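Tovden Serviced Offices
Small Office and Study Room Safety Inspection
Annual checklist with inspector's comments, April

Scope
The inspection covered the small rooms on the second floor of the Pullis Building, together with the corridor and the stair landing that serve them. Rooms let on a long lease and fitted out by the tenant were inspected to the same standard as those furnished by Tovden. Plant rooms and the roof were not included and are reported separately.

Ratings
S -- Satisfactory. No action needed.
M -- Minor. Correct before the next quarterly walk-through.
A -- Action. Correct within 10 working days and report to the building office.

Section 1. Doors and exit routes

1.1 Room doors open fully and latch without force. Rating: S
Comment: The door to Room 214 had been rehung following last year's report and now closes on its own from any position.

1.2 Exit signs lit and readable from the corridor. Rating: S

1.3 Corridor width kept clear along its full length. Rating: M
Comment: Two flattened shipping cartons and a coat stand were found outside Room 209. The carton storage point is on the ground floor beside the loading door. Tenants are reminded that the corridor may not be used for storage, even overnight.

1.4 Stair landing free of obstructions. Rating: S

1.5 Door hardware and closers. Rating: A
Comment: The closer on the landing door leaks oil at the lower seal, and the door slams over the last few inches of travel. Replace the unit. Further adjustment is not recommended, as it was adjusted at both of the previous visits.

Section 2. Electrical

2.1 Wall outlets firmly mounted, cover plates intact. Rating: M
Comment: Cracked plate in Room 211, left of the window. The outlet tested correctly.

2.2 Power strips listed for office use, and not connected to one another. Rating: A
Comment: Strips were found plugged into other strips in Rooms 208 and 216. In Room 216 a space heater was being fed through the second strip. The heater was unplugged at the time of inspection and the tenant was informed in writing. Portable heaters must be connected directly to a wall outlet, and only with the consent of the building office.

2.3 Extension cords used only as a temporary measure. Rating: M
Comment: One cord in Room 212 runs beneath a floor mat. It should be removed from under the mat today and replaced by a permanent outlet if the need continues.

2.4 Electrical panel accessible and labeled. Rating: S
Comment: The circuit list was updated by Mac Suibhne Electric and agrees with the room numbers now in use. The earlier list still hung inside the panel door and has been taken down to prevent confusion.

Section 3. Desks, seating and storage

3.1 Desks stable and level. Rating: M
Comment: The desk in Room 210 rocks when weight is placed on the front corner. The leveling foot is missing.

3.2 Clearance behind seated users. Rating: M
Comment: Several tenants have turned their desks since the last inspection, generally to avoid glare. This is permitted, but the path from the chair to the door must stay open. In Rooms 209 and 213 a person leaving in a hurry would have to move the chair first.

3.3 Drawer units and cabinets. Rating: S
Comment: All units taller than shoulder height are fixed to the wall. Under-desk units need no fixing, but their drawers should be closed when not in use -- open lower drawers remain the most common cause of bruised shins in the accident book.

3.4 Chairs in good repair. Rating: M
Comment: Replace the chair in Room 215 (split base). It has been tagged and should not be used in the meantime.

3.5 Shelving not overloaded. Rating: S

Section 4. Lighting and air

4.1 Light level at desk height. Rating: S
Comment: The lowest reading was 508 lux, taken in Room 207 with the blinds closed and the overhead lights on.

4.2 Flicker or failed lamps. Rating: M
Comment: One lamp in the corridor near Room 212 flickers when first switched on.

4.3 Air vents open and clean. Rating: M
Comment: Vent covers in the smaller rooms are dusty. Paper had been taped over the vent in Room 208, apparently to stop a draft. Covering a vent affects the rooms on either side, and tenants troubled by drafts should ask for the louvers to be adjusted.

Section 5. Floors

5.1 Carpet tiles flat, no raised edges. Rating: A
Comment: Two tiles have lifted at the entrance to Room 214, directly in the walking path.

5.2 Hard floors free of residue. Rating: S

Section 6. Fire and first aid

6.1 Extinguishers in place, gauges in range, tags current. Rating: S

6.2 First aid cabinet stocked. Rating: M
Comment: Eyewash has passed its use-by month. Adhesive bandages are low.

6.3 Alarm heard in every room with the door closed. Rating: S
Comment: Tested at 9 a.m. The sound in Room 216 was fainter than elsewhere but clearly heard.

Closing notes
Items rated A are to be corrected first and in the order listed. The building office should record the completion of each item on Form 129 and keep the form with this checklist. Tenants may see the completed form on request.
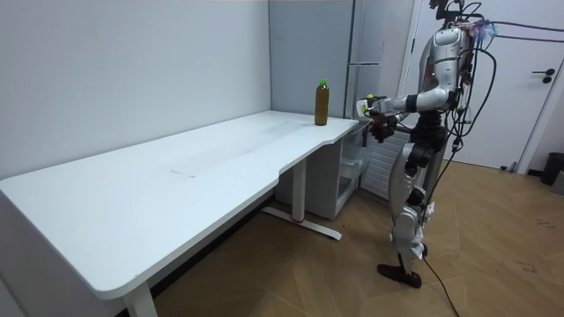

Mukivholm: We accept the finding at 2.2 and have ordered a longer single strip for Room 208. On 4.3, we took the paper off the vent the same afternoon, but the draft falls straight on the chair, and we have now asked twice for the louvers to be adjusted. Please add that request to the form as well, with a target month beside it.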